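Chapitre 3
Le rangement de la vaisselle après lavage

Objectifs du chapitre
Au terme de ce chapitre, l'élève est capable de préparer un poste d'égouttage, de choisir le support adapté à chaque type de pièce et de ranger les assiettes sans les empiler.

L'égouttage constitue l'étape intermédiaire entre le lavage et la mise en armoire. Il est souvent négligé dans les cuisines de collectivité de petite taille, où les assiettes sont superposées dès leur sortie du bac. L'air ne circule plus entre les pièces et l'eau stagne dans les rebords. Le présent chapitre traite du rangement vertical, qui demeure la méthode de référence pour la vaisselle plate.

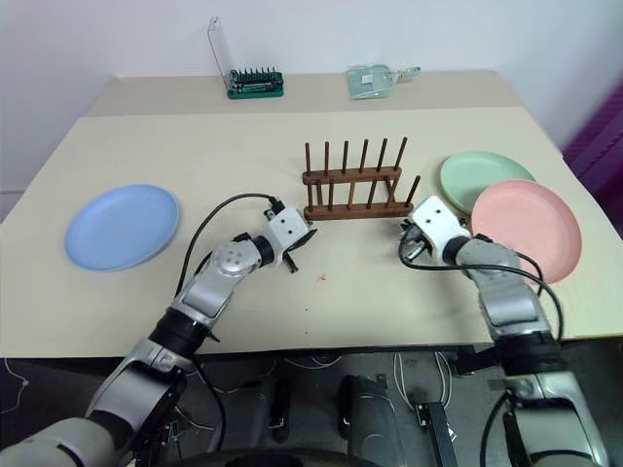 3.1 L'égouttoir à tiges
L'égouttoir en bois se compose d'une base allongée et d'une double rangée de tiges verticales. Les intervalles entre les tiges forment des logements dans lesquels les assiettes se placent sur la tranche. Avant de commencer, on vérifie que le support est vide et stable, puis on dispose les assiettes de part et d'autre, à portée de main. Lorsque deux assiettes se chevauchent, celle du dessus est prise en premier.

La vaisselle en plastique, plus légère que la faïence, sèche moins vite et requiert un espacement régulier. Les consignes relatives aux verres et aux couverts figurent à la section 3.2.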